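Search the archive... Go
2 min read

Re: [arm-build] tea pouring, cable question

Golshifteh Sharifi wrote:
> Did you ever get the teapot going on the shop table? And what did
> you do about the cable? Mine snags every time the wrist turns.

Yes, we're on to the teapot now, and I'm having so much fun with it! Steel pot, two steel cups on saucers, white tabletop. The gripper cable still hangs in a big loop across the table – I want slack for the wrist, but that's too much of it. Next job is a clip halfway up the arm.

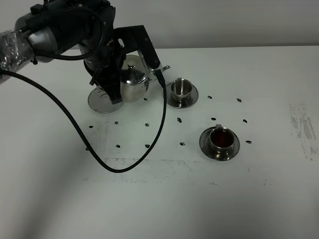
Urs Pfister thinks I should forget the clip and run the cable through a spring sleeve, with 20 cm spare at the wrist. He did that on his Stadetero build in September and hasn't had a snag since. I'm tempted!

The pour itself is just a slow tilt, 20 steps, with a short wait at the end for drips. Happy to post the script if anyone wants it – it's messy but it runs.

Oona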